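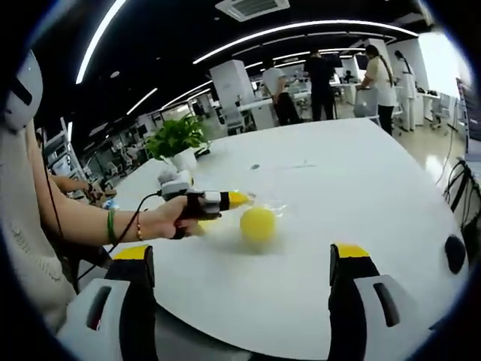 A shared table should be cleared to bare at the end of every day, according to one reply to my last column, and anything still on it at six o'clock should go in a bin by the door. The reply ran to four paragraphs and had clearly been written by someone who had lost a mug.

I disagree with most of it, but the position deserves a proper answer. The large white table is now the standard piece of furniture in any open workroom. It has no drawers and no marked places, and its surface shows everything. A ball, a potted plant, a sheet of clear plastic and a black knob can share one such table without anyone having decided that they should. The bare-table rule treats all four as the same problem. They are four different problems, and only one of them is urgent.

The urgent one is the plastic. Clear sheet is the worst material to leave on a white surface. It has almost no color of its own, so the eye passes over it, and it takes up far more room crumpled than flat. It also hides small parts. At the Trerkar office, where I spent most of April helping to set up two workrooms, we kept a list of items reported missing. The list had 16 entries by the end of the month, and 3 of them were found inside wrapping that had been pushed to one side. My rule for packing material is therefore stricter than the one in the reply: it leaves the table when the item leaves the packing. Six o'clock is too late.

Small loose parts come next. Knobs, caps, feet and short screws have a low value and a high cost of replacement. A knob for a Humphreys cabinet is sold only as part of a set, and the set takes weeks to arrive. The usual advice is a drawer, but a drawer moves the part out of sight of the one person who might recognize it. A shallow tray with a raised edge does better. It should stay on the table, at the same corner, and it should be small enough to fill up. When it is full, someone has to sort it.

Things in use are the third class, and the bin by the door does real damage to them. Work in a shared room is often spread over several days. If the objects are in the right position on Monday evening, moving them costs the first part of Tuesday morning. Plodness, a shared workspace I visited before writing this, uses a strip of tape and a card with a date on it. Anything inside the tape stays until the date on the card. The method is dull and it works, provided the tape is taken up afterward – old tape leaves a gray line that no cleaner I have tried will remove.

That leaves the plant. The reply was firm that plants belong on windowsills. I would keep one per table, in a pot heavy enough not to tip, set well back from the working edge. A trailing plant needs its stems cut back when they reach the tabletop, and it needs a saucer. With those two conditions it takes up little room, and it gives people a fixed point to describe positions from. "Left of the plant" is a more useful instruction than "over there somewhere."

Storage companies would rather sell a larger answer. The Sakerberg catalog lists 947 products for the office, and 588 of them are containers of one kind or another. I have used perhaps a dozen. Most of the rest move the clutter from a flat surface to a deep one, and the time needed to find anything goes up.

A table cleared to bare every evening is easy to inspect, and I understand why that appeals to whoever locks up. The people who sit down at it the next day have a different measure – how long it takes to start. I would ask them before ordering the bin.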